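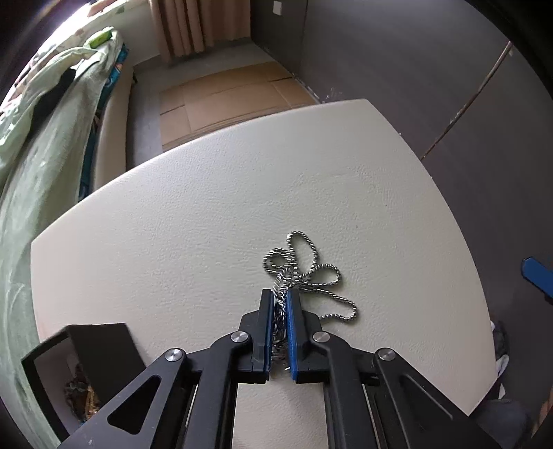 I am building a pair of hand-held grippers at home, from the Pranell drawings, and I would like advice about the pads before I print more parts. The linkage is good now. I made it with two angled arms and closed the pivots with round silver screws, and the play is small enough for me. My question is about the fingertips. With a cube or a cup almost any pad is fine, but a silver chain is another matter: the blue pads can pinch a bunch of it, while the rest lies in loops on the table and small links hang under the tips. I would like to pick one strand only. Should I change the pad, or the shape of the finger? Pads are 13 mm wide.

Posted by tadeusz_st, Jun 25, 2021
Filed under: Workshop > Home Builds > Grippers and End Effectors
Print this page | E-mail this to a friend
Search this forum Advanced Go

Re: Pads for thin chain

kesari_bench wrote:
Pad. Soft foam closes over the chain and you have no idea what is inside. I had the same with Serkton foam and changed to a harder rubber, 2 mm, glued flat. Do not touch the finger before you have tried this, it is one evening of work.

Re: Pads for thin chain

limworks wrote:
I don't agree with Kesari. Hard flat rubber is fine if both faces are parallel, and on a home print they never are. One side touches first and the chain runs out at the other side. Make the tip narrower and keep the soft pad. A finger 13 mm wide will always take a bunch.

Also, what do you do with your links when the finger is loaded? Mine were bending before the pad was the problem.

Re: Pads for thin chain

tadeusz_st wrote:
Thank you both. I checked the bending with a ruler behind the arm and I see nothing at the force I use, but I will check again with the spring from the January version, it was stronger.

About the pads, mine have ribs, so they are not flat in Kesari's meaning. I think the direction of the ribs is important. If they run along the chain, it can slide in the groove. The thin bracelet is a different test - it is a stiff ring, so I can come from above with the fingers wide and take only one side of it. The tangled brown beads I keep for later, also the plastic bag, which is thin and has edges standing up.
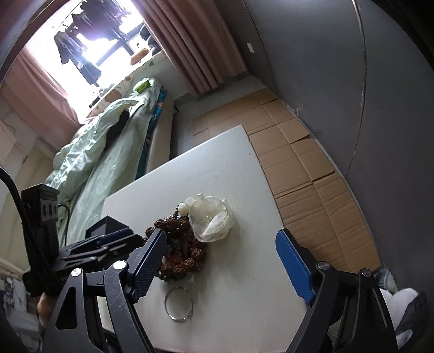
Re: Pads for thin chain

kesari_bench wrote:
The bracelet is too easy, it tells you little about chain. Turn the ribs across and try again, same chain, same table. And please fix that thick black cable to something, it will pull on the housing every time you turn your hand.

Re: Pads for thin chain

limworks wrote:
Agree about the cable. Still no about the rubber.

If you want, I can send my file for the narrow tip. It fits the Pranell holes, only the lower one must be drilled by hand.

Re: Pads for thin chain

tadeusz_st wrote:
Yes please, send it. I will print one narrow pair and turn the ribs on the other, then I can compare. Which drill did you use for the lower hole?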